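Prorkoron extends tidying and put-away automation to Tredley returns site

Staff to move from repeat shelving tasks to training and inspection roles

Bernulcombe, Friday, May 13, 2022

Prorkoron, the household goods returns and refurbishment company, has confirmed that robotic put-away will be brought into daily use at its Tredley site from November. The decision follows a trial in the site's training room, carried out with the equipment supplier Siddiqui and with the agreement of the staff forum.

The Tredley site employs 178 people. Much of the work there consists of taking small returned items – cups, books, desk accessories – from a bench and placing them in cabinets to await inspection. Staff have told the company for several years that this is the part of the job they find most tiring, particularly on late shifts, and it accounts for a large share of reported wrist and shoulder strain.

Under the new arrangement, 25 members of staff will be trained to teach the machines by example. Using a gripper held in the hand, they carry out an ordinary put-away task at a bench, and the recorded movements are used to prepare the robots for the same work. No knowledge of programming is needed. The course lasts 65 hours, is taken in paid time and leads to a higher pay grade.

Ifeoma Adebisi, Director of Operations at Prorkoron, said: "Our people know how to handle these goods. They know how lightly to hold a cup and how far to reach into a cabinet. We want that knowledge to shape the way the machines work, and we want it to be properly paid."

Liya Birhane has worked on the put-away benches at Tredley for six years and took part in the trial. She said: "I was doubtful at the start and I said so at the first meeting. It was slow, and my first morning was mostly spent learning to close the fingers gently. I now do two hours of teaching and then go to inspection, and my shoulder is better for it."

The company has given a written undertaking that there will be no compulsory redundancies at Tredley as a result of the change. Staff who do not wish to train as demonstrators may apply for inspection or repair posts, or remain on manual put-away, which will continue for heavy and fragile goods. Shift patterns are unchanged. Recordings made during teaching will not be used to measure individual performance.

Nnamdi Mohammed, who chairs the staff forum, said: "The point about recordings mattered a great deal to members. We asked for it in writing and we have it. We will review the arrangement with management every quarter."

A practice bench with a light wooden top, with an open cabinet, books and a small cup set out before the gripper.

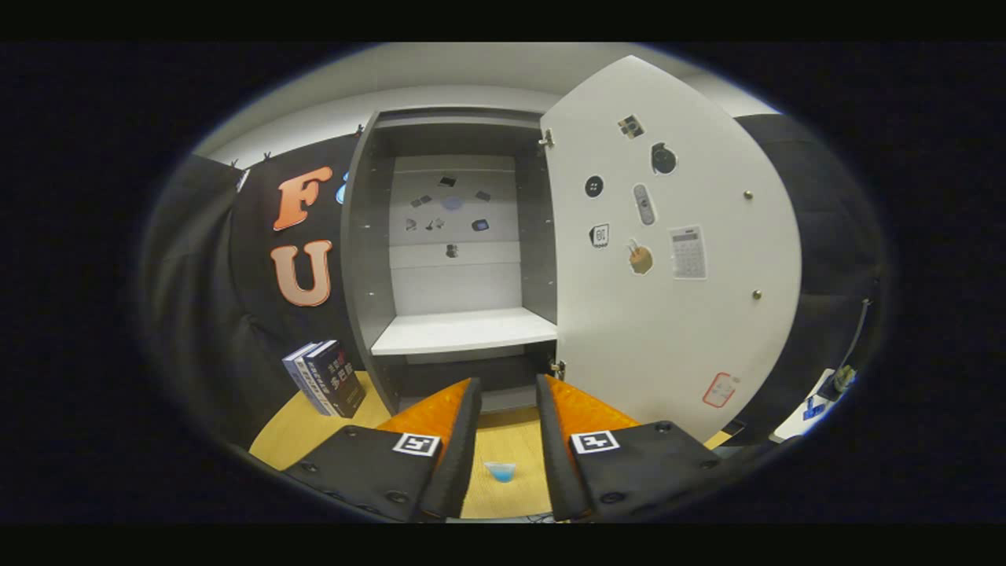

Notes to editors

1. Prorkoron was founded in Bernulcombe and handles returned household goods for retailers. The Tredley site is its second largest.

2. Siddiqui supplies the hand-held grippers and will maintain the robots under a separate service agreement.

3. Press enquiries should be addressed to Everett Haddad, Communications Office, Prorkoron, Bernulcombe. Requests to visit the Tredley site should be made in writing.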